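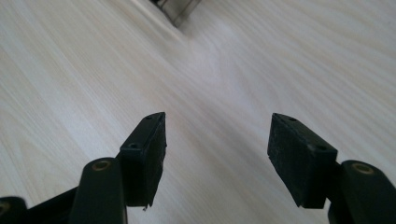 October 2020

The floor is in!! I keep walking across it in my socks just to feel it. Pale cream with little tan streaks, and when the light hits it the grain goes all hazy and the whole room looks twice as big. Glenys talked me out of the dark one back in March and I was cross with her for a week, but oh, she was right. I must call her tomorrow and say so.

Spent the rest of the day on the fun part, which is finding homes for all my small stuff. I've got 139 spools of thread (yes, I counted, I wanted to know how many would fit) and they've been living in shoe boxes under the bed for as long as I can remember. Meinir swears by jars. I am a compartments person, and I've got the box to prove it. I love it so much. You can see through the sides, so I'll be able to spot the green I want without tipping everything out.

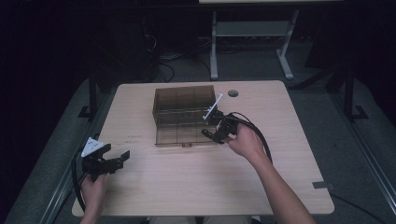 The smoky brown box, on the table with the rounded corners.

Still can't decide whether to sort by color or by weight. Color would be prettier! But weight makes more sense when I'm in the middle of hemming something, and Eleri's curtains are next, all six of them. Maybe color inside weight, if there are enough cells for that.

Cadi wants to come and see the room. Told her to give me three more days, and to bring back my good scissors. Need: felt pads for the chair legs, lamp bulb, more bobbins.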